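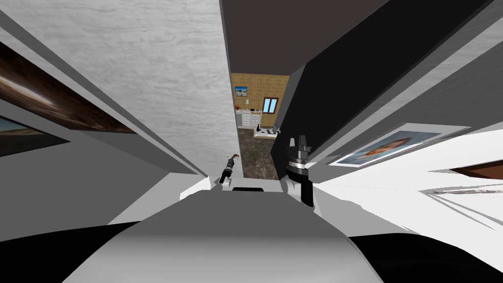 Teaching a Robot to Get Through the Door: Kiran Pandey on Planning in Tight Spaces

I caught Kiran Pandey at four on a Thursday, which is apparently when the simulation runs at Skokora finish up and there's time for tea before the next batch goes in. I'd been sent over to talk about Usuga, the motion planner the Skokora team has been building for two-armed mobile robots, and I'll admit I expected to hear a lot about grasping. We got to grasping eventually! But first we talked about hallways.

"Everyone asks about the hands," Kiran told me, laughing. "I spend my day on hallways. You've got a wide body, two arms sticking up in front, and a gap to get through with pictures hanging on the walls on either side. A person just turns their shoulders a bit. I have to write down what turning your shoulders means."

The apartment in the simulator is called Pondwood (every test home gets a name, and this one stuck), and it has a narrow passage that looks through to a room with a desk, a white cabinet and dark brown flooring. From the robot's own point of view the passage looks pretty grim. Its gray-and-white body takes up the bottom of the view, the grippers poke up into what's left, and the walls squeeze in on the doorway at the far end. I said it made me feel a little claustrophobic. Kiran said that was a fair summary of the search space.

So how does Usuga handle it? The old version planned the base first and the arms second. It would find a nice path for the wheels, then try to fit the arms into whatever room was left over, and when that didn't work it threw the whole path away and started again.

"It was so wasteful," Kiran said. "You'd watch it find a perfectly good route and then toss it over one elbow. Now the base and the arms get planned together, but coarsely, and we only do the expensive checking near the walls. Out in the open room, who cares where the elbow is?"

The time limit is 40 seconds per plan, and a run that goes over it counts as a failure even if the answer turns up a moment later. I thought that was harsh. Kiran didn't. "If you're standing in the kitchen waiting for it, you've already gone and done it yourself."

We spent a good while on perception too, mostly because I asked a dumb question about picture frames. I'd assumed a frame was decoration as far as the planner was concerned, just color on a wall. Nope! A thick frame sticks out, and the early collision model treated every wall as perfectly flat. In three of the first test homes the planner kept shaving its paths so close that a gripper would clip a frame on the way past. Kiran's fix was to build the wall map from the depth data and stop trusting the floor plan.

"The floor plan tells you what the builder did," Kiran said. "It doesn't know somebody bought art."

There's another wrinkle, and this is the part I found most fun. The robot's own arms block its view. With a gripper up on each side of the opening, there are bits of wall and floor the camera can't see at all, so Usuga keeps a short memory of what it saw before the arm got in the way, and trusts that memory less as it gets older. How quickly the trust should fade is still an argument in the office. Kiran wants it slow. The rest of the team, judging by the whiteboard, wants it fast.

I asked about tooling, expecting a shrug, and got the longest answer of the afternoon. Skokora replays failed runs in a viewer called Gomton, where you can scrub back and forth and see every path the planner thought about and dropped. Before Gomton, it took Kiran two days to track down one bad turn in the logs. "I was printing numbers to a terminal and drawing the hallway on paper," Kiran said. "I still have the paper. It's embarrassing."

And real homes? Those start in August if the simulation numbers hold, with moving people added to the tests before then. Kiran is nervous about the people. "A wall stays where I left it," Kiran said, and then the next batch was ready to load and I got handed my coat.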